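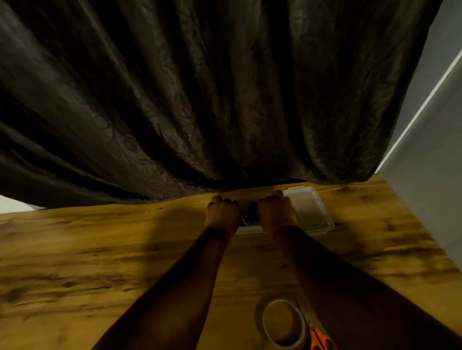

Section 4. Setting up the Pomell stand steamer for drapes and stage cloths. Read all of it before you plug in, the tank part especially. Most of the damage we see at the rental desk is to whatever sits under the cloth. A heavy dark cloth with its hem down on a wooden tabletop, like the crinkled black one here, is not ready to steam. The steam runs down the folds and comes out at the bottom, right onto the wood. Get the hem up off the table first, or move the table. Then start at 4.1.

4.1 What should be in the case

Base unit with tank
Two-part pole, with clamp
Hose, already fitted to the base — leave it there
Steam head, plus brush clip
Heat mitt (one, fits either hand)
Drip tray
Gray pouch: spare tank seal, cleaning pin

Mitt missing? Stop. Get another from the desk before you use the steamer. Do not use an oven mitt, some of them soak through.

4.2 Putting it together

1. Base on a hard, flat floor. No carpet if you can help it. Never on a table or a chair.
2. Lower pole into the socket behind the tank. Push till it clicks.
3. Upper pole into lower pole. Tighten the clamp by hand, no pliers.
4. Hang the steam head on the hook at the top. Hose should drop straight to the base with no loop.
5. Slide the drip tray under the front lip.
6. Rock the pole gently. If it leans, go back to step 2, it didn't click.

Note: Older units (serial number starting with 652) have a screw socket, no click. Turn the lower pole clockwise until it stops. Do the rest the same way.

4.3 Filling the tank

1. Unit off, plug out of the wall.
2. Lift the tank by its handle. Turn it over, unscrew the cap.
3. Fill to the line with cold water. Distilled if your tap water is hard.
4. Check the seal is sitting flat in the cap. Screw the cap on. Turn the tank right way up over a sink and wait to see if it drips.
5. Set it back on the base. You will hear it gulp. Normal.

CAUTION: Water only. No vinegar, no starch, no fabric spray, no scented anything. Apolinar Tovar in the workshop has pulled lavender oil out of two of these and would like not to do a third.

CAUTION: Don't refill while it is steaming. Switch off, unplug, wait 13 minutes, then lift the tank.

4.4 Hanging the cloth

Cloth has to hang free. Folded over a rail is ok for a short piece, but you'll steam a line into it where it bends, so clips are better.

1. Clip along the top edge, one clip every hand-width. Closer for heavy cloth.
2. Let the hem clear the floor or any furniture by at least a foot.
3. Move wood tables, books, paper and anything with a polished or waxed surface out from under. Can't move it? Cover with a waterproof sheet, then a dry towel on top. Change the towel when it gets damp.
4. Spread the pleats with your hands so the steam reaches the inside of each one. Gathered folds trap water.
5. Look for a care label. No label — treat it as delicate and go to 4.5.

Note: If the cloth has been treated to resist fire, check with whoever treated it before you steam. Some treatments leave white marks when they get wet. We can't get those out for you.

4.5 Test patch

Do this every time. Even if its the same cloth as last year.

1. Pick a spot near the bottom corner, back side.
2. Low setting. Steam for a slow count of five, head a few inches away.
3. Let it dry all the way.
4. Check against the cloth next to it. Look for shine, rings, shrinking, or color coming off on a white rag.

Any of those, stop. Shiny or coated cloth marks easier than plain cotton, and dark colors show it worst.

Crinkled cloth: find out if the crinkle is meant to be there. Plenty of fabrics are sold that way and the steam will flatten them for good. Snežana Kelmendi at the desk keeps a book of swatches, ask to see it. Bring a corner of yours if you can.

4.6 Steaming

1. Plug straight into a wall outlet. No power strips, no thin extension cords.
2. Switch on. Wait for the green light, then wait a bit more. First puff is always water, so aim it at the drip tray and not the cloth.
3. Mitt on your free hand. Keep it on.
4. Start at the top. Work down in strips, one width of the head at a time.
5. Hold the cloth taut from below with the mitt hand. Do not pull hard on wet cloth.
6. Keep the head moving. Don't press it into the fabric unless the brush clip is on.
7. Every few strips, lift the hose above your head for a second so the water in it drains back to the base.
8. Do the hem last, from the back.

CAUTION: Steam burns. Keep the head pointed away from faces, arms and pets. Never steam anything while somebody is wearing it. Keep kids out of the room.

CAUTION: Gurgling hose means water is sitting in it. Straighten the hose before you go on or it'll spit.

4.7 When you're done

1. Switch off, unplug, hang the head on the hook.
2. Leave the cloth hanging until it is dry, overnight for the thick ones. Don't fold it damp.
3. Wait the same 13 minutes. Take off the tank, pour out what's left.
4. Tip the base over a sink to drain it.
5. Wipe the drip tray. Dry the floor.
6. Pole apart, everything back in the case. Hose goes in loose, no kinks.

4.8 Problems

No steam, light is on: tank isn't seated. Lift and set it down again.

No steam, no light: try another outlet. Still nothing, bring it back.

Weak steam: scale in the head. When it's cold, clear the holes with the cleaning pin. Not a sewing needle, they snap off in there.

Leak at the base: tank seal. Swap in the spare from the pouch.

Red light blinking: out of water or too hot. Off, unplug, wait, refill.

Water spots on the cloth: let them dry, then steam again from the back on low. Usually goes.

White haze on a wood surface: dry it with a soft cloth and leave it alone for a day before you try anything else. No heat.

Parts: ask for kit 981 (seal, pin, brush clip). Mitts are seperate. Questions about a rental go to Dragica Janevski at Gornora, extension 51, mornings are best.

Section 5 covers descaling. Do it each January, more often with hard water.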